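Is the Clisinard two-arm kit worth it for a community makerspace?

Posted by plivdale_bench

We've been offered a Clisinard bench kit on a trial basis (two arms, table, frame, wrist cameras) and I have until the end of July to say yes or no. I've only ever run a single hobby arm. How hard is setup, and what do you give it to do once it's up?
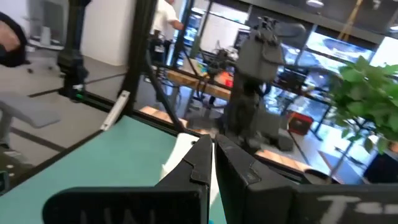 I'm also wondering about floor space. Our room is long and narrow, and there's a laser cutter I can't move. Any real experience welcome!

Morfudd Mathias

Say yes! I've had 11 weeks with ours and I still come in early to play with it. Setup took me two evenings, most of it spent on cable routing (leave more slack at the wrists than the guide says). The step-by-step guide from Diretti is much clearer than the one in the crate, so print that.

For a first job, get some colored plastic measuring cups and have the arms nest them. It sounds like a toy problem, but the handles make it wonderfully fussy.

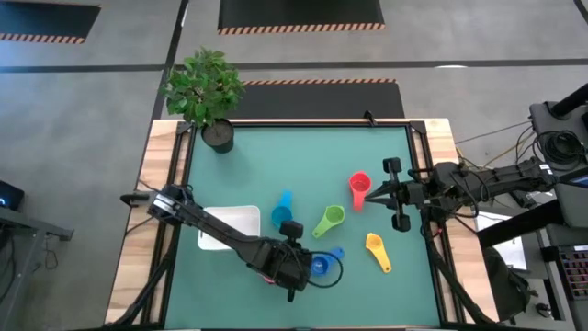
Start with the cups spread out and the handles pointing every which way. Once I'd recorded 200 runs by hand, the arms were managing it on their own pretty often, and watching that the first time made me whoop out loud.

On floor space, plan for the stands as well as the tabletop, and keep a walkway on every side you can. You'll be reaching in a lot.
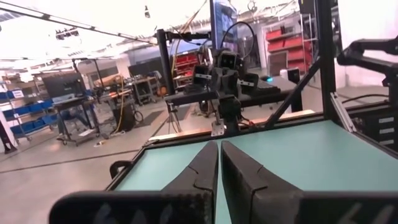
Fingers in front, second arm across the table.

The grip pads do wear. I buy mine from Dafis and swap them before they look bad.

dowel_and_glue

Mostly agree with the above. Two gripes: the software forgets my speed settings after an update, and thin handles are still a pain when they lie flat. I got to almost 300 runs before I trusted it with those. 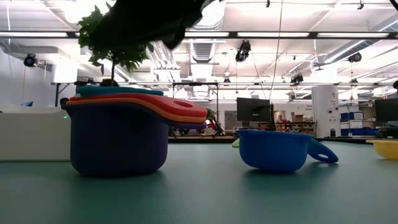 Put the biggest cup down first and work toward the smallest. Also ask whether the trial includes spare pads, mine didn't. Great kit though, I'd take it again.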